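Chapter 8
Laundry, Dishes, and Other Hard Problems

I folded my first robot-related T-shirt at 9 in the morning, standing in my own kitchen, with a stopwatch running and a notebook open on the counter. I was trying to write down every single thing my hands did, so that I could start this chapter with a nice tidy recipe. I gave up after two pages and I hadn't even gotten to the sleeves!

If you've been reading in order, you spent Chapter 7 with welding arms and pallet stackers, and you may have come away thinking that machines are pretty good with their "hands." They are, when the part shows up in the same place every time. The Duvden line we looked at puts the same bracket on the same pin all day long, and the bracket never arrives inside out. Clothes do. So do bedsheets, grocery bags, phone chargers and most of what's lying around your bedroom right now (go ahead and look, I'll wait).

Engineers call a box or a wrench a rigid object. Once you know where one corner is and which way it's turned, you know where the rest of it is too. A shirt is a deformable object. Grab it by the hem and the collar goes wherever it likes. The part you want next may be hidden under the part you're holding, and it can take two hands just to find it. Drop a kid's shirt on a quilt and try to say, out loud, which opening is the neck. You'll probably get it, but notice how much guessing you did on the way, and how often you wanted to poke at the cloth before you committed.
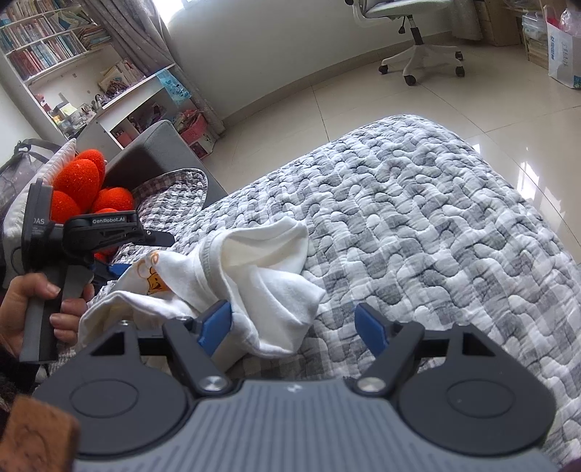

Can a robot do my laundry yet?

Parts of it, under friendly conditions, and slowly. Some machines can fold a shirt that has been laid in front of them, and a few can fish one out of a pile first, but going from a full hamper to a full drawer in an ordinary home, load after load with no help, is still more than you should count on.

I like to split a chore into reach, grasp, handle and finish, and we'll use those four words all through the chapter. Reaching is mostly solved. Grasping is solved for plenty of things and shaky for thin or floppy ones. Handling is where cloth gets nasty, and finishing (how do you know the shirt is folded well enough?) is partly a matter of taste. My sister and I have argued over towels for years, and we both have perfectly good eyesight.

Take a made-up score to see why long chores hurt. Say a machine gets a shirt right 24 times out of 25, which sounds terrific. Now hand it a basket of 50. You should expect two botched shirts, and if either one jams the works, you're walking back to the laundry room. Keep that in mind when we get to the Sirnley trials in Section 8.3, where the interesting column in the table is the one for human rescues.

Before you go on, fold one shirt with your eyes shut, then one with a single hand. Write down where you got stuck. You'll need those notes for the first problem set.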